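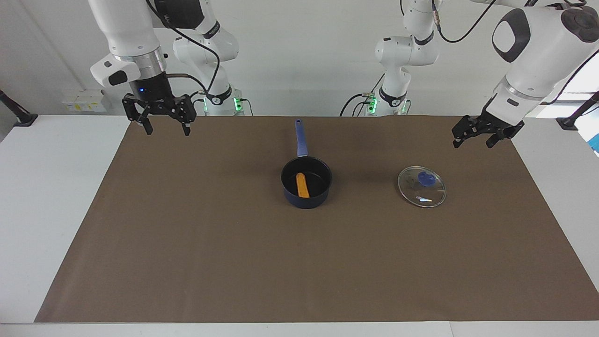 Brown paper laid over the white table, black gripper above it

21 March 2021
Posted by hingepin_mo

Sagging solid door, replace hinges or fix the screws?

I have a solid oak bedroom door that drags on the strike side. It weighs 60 pounds on the bathroom scale and hangs on 2 hinges, both plain steel with a painted-over brass finish. The gap at the top on the latch side has closed up to nothing, and the bottom corner has started to scrape a mark in the floor. House is old, jambs are original as far as I can tell.

I went to Carrillo to look at hinges and came home with a box of Plenix ball bearing ones. The guy at the counter said to add a middle hinge while I was at it. They are $40 for the box. I have not opened it yet, so I can still take it back.

Before I start chiseling new mortises, is this a hinge problem or a screw problem? The top hinge moves a little at the jamb if I lift on the knob. The bottom one is solid.

tallowfield
Screw problem. If the leaf moves against the jamb, the screws have lost their bite. Take out the one closest to the stop on the top hinge and put in a long one that goes through the jamb and into the stud. Drive it slowly and watch the gap at the top. When the gap looks right, stop.

Take the hinges back. You don't need them.

rubymortise
I'd do both. A solid oak door on 2 hinges was always going to sag sooner or later. The long screw will pull it up, but all the weight is still hanging off one spot. Add the third hinge.

tallowfield
Plenty of old doors that size have hung on two hinges since they were built. Mine have. The wood around the screw gave up, that's all. Cutting a new mortise in an original door to fix one loose screw is a lot of work for nothing, and you can't put the wood back.

rubymortise
Mine haven't. I have three solid doors upstairs and all of them dropped until I put a middle hinge on. I'm not saying it's required, I'm saying he already bought them.

hingepin_mo
What kind of long screw? The ones in there now are short and the heads are full of paint. I don't want a big ugly construction screw showing.

tallowfield
A 3 inch wood screw with a flat head. Match the head size to the countersink in the hinge leaf. If the head sits proud, the hinge will bind when you close the door and you'll think you made things worse. Most hardware stores have them in brass finish.

Scrape the paint out of the slots with an awl before you try to back the old ones out. If you strip one you'll be drilling it.

kerf_and_latch
Check the hinge itself too. Open the door halfway and look at the knuckles on the top hinge. If there's a gap between the knuckles on one side and metal rubbing on the other, the hinge is worn and the screw won't fix all of it. You'll see dark powder on the pin if it's been grinding.

I had this with a set of Gromum hinges on a laundry room door. Screws were tight, door still sagged. Pin was worn thin in the middle.

doorjam77
Gromum are fine if you oil them. I've had them on every door in the house and never changed one.

kerf_and_latch
Mine were oiled. They were also the cheap stamped kind, so maybe you have the better ones. The name on the box is the same for both.

doorjam77
Could be. Mine are the plain ones with the removable pin. I don't remember what they cost.

hingepin_mo
Looked at the knuckles. Top hinge has a small gap, thickness of a business card maybe. No powder that I can see, but the paint is covering a lot of it. I tapped the pin out and it looks straight. A little shiny on one side.

kerf_and_latch
Shiny on one side is normal wear. If it's straight and you can't feel a step with your fingernail, leave it. Clean it, wipe it with a bit of grease, and put it back.

rubymortise
One thing about the Plenix hinges. Check the corners before you decide. The ones I've bought had rounded corners and my old mortises were square. You end up with little gaps at each corner that need filler, or you go and hunt for the square version. Also lay the new leaf over the old one and see if the holes line up. Mine were off by just enough that the new screws wanted to slide into the old holes.

sillplate_d
I used Plendis hinges for exactly this reason, they come square and the holes matched my old ones. More expensive though. I wouldn't buy them for one bedroom door.

Has anyone asked if the jamb is plumb? You can have perfect hinges and the door will still rub if the house has moved. Put a level on the hinge side before you do anything.

tallowfield
He said the top hinge moves when he lifts the knob. That has to be fixed first no matter what the level says.

sillplate_d
Sure, but if the jamb is out, he'll pull it tight with the long screw and then wonder why the latch misses the strike. It takes a minute to check.

hingepin_mo
Level says the hinge side is close to plumb, leaning very slightly toward the room. Latch side is fine. I'm going to do the long screw first.

Follow-up question. Is there a way to save the other holes in the top hinge? They spin too.

kerf_and_latch
Glue and wood. Dip toothpicks or a piece of dowel in wood glue, pack the hole, let it dry overnight, cut it flush, drill a pilot hole. Dowel is better. Toothpicks work for a light door, I wouldn't trust them with oak.

doorjam77
I've used toothpicks on an outside door and it held.

tallowfield
Dowel. And do one hole at a time if you're not taking the door down, or put a wedge under the latch side so the hinge isn't carrying it.

hingepin_mo
Update. Long screw is in. The gap at the top is back and it's even most of the way across. The door clears the floor now. The latch hits a little high on the strike plate, so I need to file the opening. The other top holes have dowel and glue in them, drying tonight.

Hinges are still in the box. I'll probably return them.

rubymortise
Keep the receipt at least until summer. If it drops again when the humidity comes up, you'll want the third one.

tallowfield
It won't drop. File the strike at the top edge only, and take a little at a time.

sillplate_d
Or move the strike up. Filing is easier if it's a small amount. How far off is it?

hingepin_mo
Less than the thickness of the plate. Filing it.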